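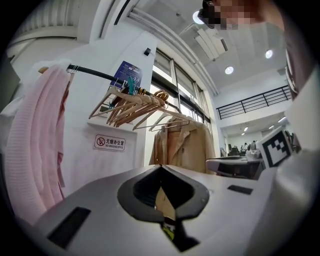 Zastesden Tenants' Network - Repairs and Bills Team

Home Ask Topics Members Log in

Search the help pages Go

Storage heaters eating money, what am I doing wrong?

Posted by Chia-hao Tai

Hello all. I moved into a one-bed flat on the Kárason estate at the end of the summer and it's my first time living with storage heaters. There are two of them, one in the living room and one in the hall, plus a little panel heater in the bedroom that I hardly touch. I'm on a day and night tariff with Unari and my first proper bill was almost 350 pounds, which made me sit down for a bit.

Each heater has two dials, input and output. I've had both turned right up because the living room is stone cold by teatime and I assumed more was better. By the time I'm home from work all the heat has gone, so I plug in a fan heater, and I know that's probably half the problem. Is there a proper way to set these? The last tenant left no booklet and the letting agent (Grarason) just said "they're automatic". They don't look very automatic to me!

Arnar Bergmann
Replied 2024-11-26

Turn the output down, that's the main thing. Input decides how much the heater stores overnight on the cheap rate, output decides how fast it lets the heat go. With output on full it's all pouring out while you're at work and warming nobody. I keep mine at the lowest setting when I go to bed and all through the day, then open it up when I get in. Input I change with the weather - middling at the moment, full in January when it's bitter.

Also go and look at your meter. You want two readings, one for day and one for night. Write both down at bedtime and again when you get up. If the night one has barely moved, the heaters aren't charging on the cheap rate at all and you need to ring Unari. Mine was set up the wrong way round for a whole winter (day units billed as night and the other way about) and I got a decent refund once I'd sent them a week of readings.

And yes, the fan heater. Mine says 3000 watts on the label, so three units for every hour it runs flat out, and at teatime you're paying day rate for the lot. A thick curtain over the front door did more for my hall than that thing ever did.

marrowfat_mo

just get a heated blanket, mine was 40 quid and its brilliant. never put the heating on before december

Related
Reading a two-rate meter
Damp in the back bedroom, who do I ring?
Can my landlord choose my energy supplier?
Draughty letterbox fixes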